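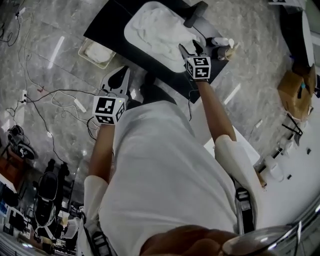 Open day at Piratia draws neighbors, students and a good many questions

Nov 24, 2022

Visitors to the Piratia workshop on Leitner Street got a long, unhurried look at how people teach robots to handle household things, and by the end of the afternoon a fair number of them had tried it themselves. The company opened its doors to the public for the second time this year, after a smaller evening in June that was meant mostly for families of the staff, and the turnout was large enough that the coffee had to be made again twice before three o'clock.

In all, 76 people signed the guest book by the door. They came in groups of nine, which is as many as can stand comfortably near the work tables, and the ones who were waiting their turn sat in the front room with cake and a slide show of older projects. A few people went through, came back out, had another slice and went through again.

Piratia moved into the building two years ago from a much smaller space above the Pitness gym, and plenty of its neighbors had been wondering ever since what went on inside. The sign says only the name, and the blinds on the street side are usually down against the afternoon sun. One couple from across the road said they had always taken it for a dental lab.

What goes on, for the most part, is practice. The team's current project, called Bonby, is meant to get a pair of robot arms to manage soft things like towels, bedding and clothing, the sort of work that fills a good part of the day in a nursing home or a small hotel. Before the arms try any of it, people do it first, over and over, holding a gripper in each hand in place of using their own fingers. The grippers carry white cubes printed with black-and-white square patterns, and the patterns let the software work out where each hand is and which way it is turned. Every attempt is recorded and goes into the pile that the robot will learn from.

Heidrun Gasser, who runs the project and did most of the talking for the day, started each group off with the same small challenge. She asked everyone to think of how they fold a dish towel at home and then to tell the person next to them how it is done, using words only. It got a lot of laughing and very few folded towels.

"You have done it your whole life and you can't say it," Gasser told one of the afternoon groups. "Where do you put your thumb? When do you let go? You don't know, and I don't know either. So we stopped trying to write it down and we started collecting it."

A good half of each visit was given over to a live demonstration with white cloth on a tray, set out on a black tabletop, and it was this part that people kept talking about afterward over in the front room. Gasser explained that cloth is a harder subject than it looks. A cup is the same cup every time you reach for it, she said, but a towel that has been dropped never lands the same way twice, and white cloth on a white tray makes the edges hard to find even for a person with good eyes and plenty of light. The team does it that way on purpose now and then, along with easier combinations of colors, so that the robot won't be thrown when it meets a white sheet on a white bed.

Rosângela Damasceno, who trains the people doing the recordings, then let anyone who wanted to have a go. She came to Piratia after many years as a supervisor in a hotel laundry, and she is, by general agreement, the fastest folder in the building with or without the grippers. She stood beside each visitor and talked them through it in a low, patient voice – a little higher, now close, now wait, now pull – and she was just as patient with the retired machinist who wanted to know how the fingers were fastened as she was with the boy who mainly wanted to snap them open and shut.

"Everybody grabs too much," Damasceno said during a break. "They come in with a big mouthful of fabric, like they are hungry. I tell them take the corner, only the corner. My first week here I did it too, and I had been folding sheets since I was nineteen years old."

New recorders get 13 sessions with her before their work is kept, she said. The early sessions are short, as the wrists tire first and then the shoulders, and a tired person makes choppy movements that do not teach anything useful. She likes people to stop while they are still enjoying it. She also likes a few mistakes left in, provided the person fixes them, and several visitors seemed pleased to hear that.

The questions ranged widely. A teacher from the middle school asked whether left-handed people were a problem (they are very welcome, there aren't enough of them). A woman who manages a guesthouse wanted to know when she could buy one, and Gasser answered, kindly but without any wiggle room, that Bonby is a research project and that there is nothing for sale. Someone else asked whether the robot would be able to do fitted sheets. Gasser put a hand on her heart and said she couldn't do fitted sheets herself, and that they would get to them last.

There were more serious questions too, about what becomes of laundry and housekeeping jobs if the work succeeds. Damasceno took that one. She said she had seen what the job does to people's backs and hands after many years, that the places she used to work were always short of staff, and that she would rather be in the room while the thing is being made than read about it later. The conversation went on well past the time set for that group, and the next one simply joined in.

Toward the end of the afternoon the schedule loosened up altogether. A group of students from the technical college had stayed behind to ask about summer placements, and Gasser sat down with them and went through the sorts of skills the team is short on. Programming was on the list, but so was plain steady handwork, and she mentioned that one of the best recorders they have ever had came to them from a bakery.

Piratia plans to hold another open day in the spring. Groups will again be limited to nine, and visitors who would like to try the grippers are asked to wear sleeves that push up easily and to leave rings and bracelets at home. Schools and clubs can arrange a separate visit by calling the front desk or stopping by the workshop in the morning, when Damasceno is usually in and, she says, glad of the company.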